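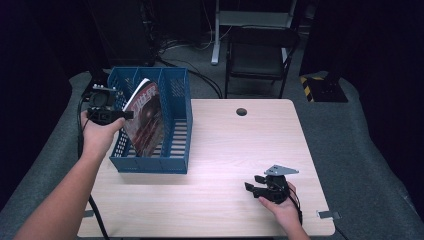 Rocío Barrera
Member, 800 posts

Moved my bills into a three-slot file holder in June and I still lose things. Slots are "pay", "file" and whatever's left over. How long do you all keep paper utility bills?

avel_yh
One year, then shred. The power company has them online anyway.

Hrytsenko
I'd keep them three years. I needed an old water bill for a deposit dispute and the website only went back 20 months.

avel_yh
Depends on the company. Mine goes back further than that. Keeping everything is how you end up with a closet full of boxes.

Hrytsenko
It's one folder – not a closet.

Yi-chun Hsiao
Moderator

Tax papers are a separate question, please use the pinned thread for those. For bills I scan on Thursday and shred once the next statement shows the payment.

Rocío Barrera
Thanks. Does anyone scan with a phone, or is that too blurry?

avel_yh
Phone is fine. Turn the flash off.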